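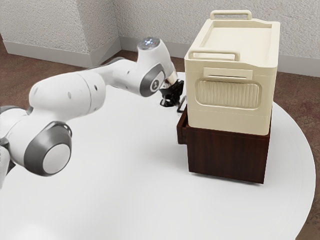 Porkum children's book fair, bilingual hall
Posted Jun 10, 2022

I went to Porkum with a fairly short list. I teach beginners, mostly five to seven year olds who speak one language at home and another at school, and I wanted number books and first word books that don't fall apart or talk down to them. The leaflet promised "the widest choice of two-language titles in the region". Perhaps it was. The bilingual hall turned out to be one long room behind the café, and a good part of it was given over to flash cards.

Cosus had the biggest stand and the loudest claims. Their new picture dictionary has 3935 words, a number printed on the cover, the banner and the bag they gave me. I asked who the book was for and was told "all ages", which in my experience means it hasn't been tried on any of them. The pages I looked at were crammed. A child who is still working out which word belongs to which language does not need a whole harbour on one spread with the labels in tiny type. It's well bound, I'll give them that, and the paper is thick enough for felt tips.

Kettunen was a better stop. It's a small press, with plain covers and one word to a page, the home language on top and English underneath. The counting book uses the same four animals all the way through, so the numbers change and the rest stays put. I liked that a lot. I was less keen on the pronunciation guide at the back, which seems to have been written by someone who has never heard a child read one aloud. And the price is steep for something so thin. I bought 2 copies anyway.

Treralura was selling a reading scheme with an app. You scan the page and a voice reads the word. On the stand the hall wifi kept dropping, so I heard "apple" and very little else. They say it works without a connection once it's set up - maybe so, but I'd want to see that in a classroom in February with half the tablets flat. The books themselves, without the app, are ordinary.

The afternoon talk on "learning two languages through play" ran late and was mostly slides about sales. I left before the questions.

Would I go again? For Kettunen, possibly, if they're there. Entry was 4 pounds and so was the parking, and the sandwiches had gone by noon. Bring your own lunch and ask every stand for a sample page to take away. Cosus said no to that, by the way.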